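Neues vom Basteltisch: Hortensien, die nie Wasser brauchen

Ihr Lieben,

letzten Sonntag wollte ich nur schnell die Kunstblumen abstauben. Ihr kennt das ja, man nimmt ein Gesteck in die Hand, sieht den grauen Rand an den Blättern, und drei Stunden später ist der ganze Flur voll mit Kartons und Krepppapier (und der Kaffee kalt). Weil im Januar so viele von euch gefragt hatten, wie man Stoffblumen wieder ansehnlich bekommt, gibt es diesmal also keinen Kranz, sondern eine große Portion Blumenpflege! 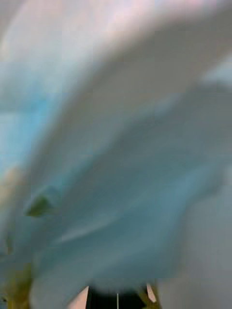
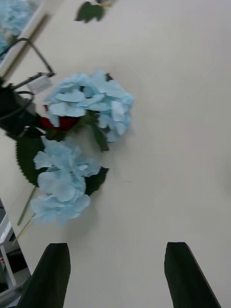 Erst heller Stoff in weichen Falten, dann die blauen Hortensien mit der roten Rosenknospe auf dem weißen Tisch.

In die Hortensien bin ich ja schon lange verliebt. Dieses blasse Himmelblau! Gekauft habe ich sie im August bei Trirnance, in dem Laden mit der steilen Treppe, und eigentlich sollten sie in die Gästetoilette. Da standen sie genau zwei Tage, dann habe ich sie ins Wohnzimmer geholt, und dort sind sie geblieben. Die dunkelrote Rose dazu war Catrins Idee. Catrin Gethin kennt ihr vom Adventsmarkt, sie hatte den Stand gleich neben unserem, und sie findet Blau allein immer ein bisschen kühl. Ich war skeptisch, aber so halb unter den Blüten versteckt gefällt mir das Rot inzwischen richtig gut.

Jetzt aber zum Staub. Ich fange immer trocken an, mit einem weichen Pinsel, so einem breiten aus dem Malerbedarf. Von innen nach außen pinseln und den Blütenkopf dabei leicht nach unten halten. Bei Hortensien braucht man Geduld, zwischen den vielen kleinen Blüten sitzt wirklich eine Menge! Wer es eilig hat, nimmt den Föhn auf der kältesten Stufe und geht damit auf den Balkon. Bitte nicht warm föhnen, mir haben sich einmal die Blätter einer Pfingstrose gekringelt wie Kartoffelchips, und das war nicht mehr zu retten.

Für die Blätter reicht ein feuchtes Tuch. Die großen gezackten lege ich mir flach auf die Hand und wische vom Stiel zur Spitze, die kleinen drücke ich nur kurz zwischen zwei Stofflagen. Spülmittel nehme ich höchstens einen Tropfen auf die ganze Schüssel. Und probiert es vorher an einer Stelle aus, die man später nicht sieht, gerade bei dunklem Rot! Manche Rosen färben ab, und rosa Sprenkel auf Hellblau wollt ihr nicht haben.

Delyth Bellis hat mir dazu noch geschrieben, dass sie ihre Blumen in eine große Papiertüte mit grobem Salz steckt und schüttelt. Der Staub soll am Salz hängen bleiben. Ich habe es mit einem alten Margeritenstrauß versucht und fand es ganz ordentlich, nur rieselt es mir seitdem aus jeder Blüte, wenn ich am Regal vorbeigehe. Wenn jemand von euch damit bessere Erfahrungen gemacht hat, schreibt mir bitte!

Zum Aufbewahren noch kurz: Blumen, die gerade Pause haben, lege ich hin und decke sie mit einem alten Laken zu. Plastiktüten mag ich dafür nicht so gern, die knicken mir immer die Blattspitzen um. Im Karton kommt zerknülltes Seidenpapier unter die Köpfe, damit sie ihre runde Form behalten. Platte Hortensien lassen sich zwar über Wasserdampf wieder aufzupfen, aber mit genug Abstand und mit viel Gefühl, bitte.

Und wer jetzt Lust bekommen hat: Wir treffen uns am 2022-03-12 wieder zum Stecken, diesmal im Café Kemeys im Hinterzimmer. Es gibt 20 Plätze, bringt Drahtzange und eine Vase mit, und gern auch eigene Stoffblumen zum Tauschen. Wickelband habe ich genug, das gibt es bei mir zu 99 Cent die Rolle. Catrin backt, vermutlich wieder den Mohnkuchen. Anmelden könnt ihr euch wie immer mit einer kurzen Antwort auf diese Mail.

Im nächsten Brief geht es dann um Osterzweige. Ich habe noch eine Kiste Bänder von Cistetti im Keller, die muss ich bis dahin nur finden.

Bis bald und liebe Grüße vom Basteltisch!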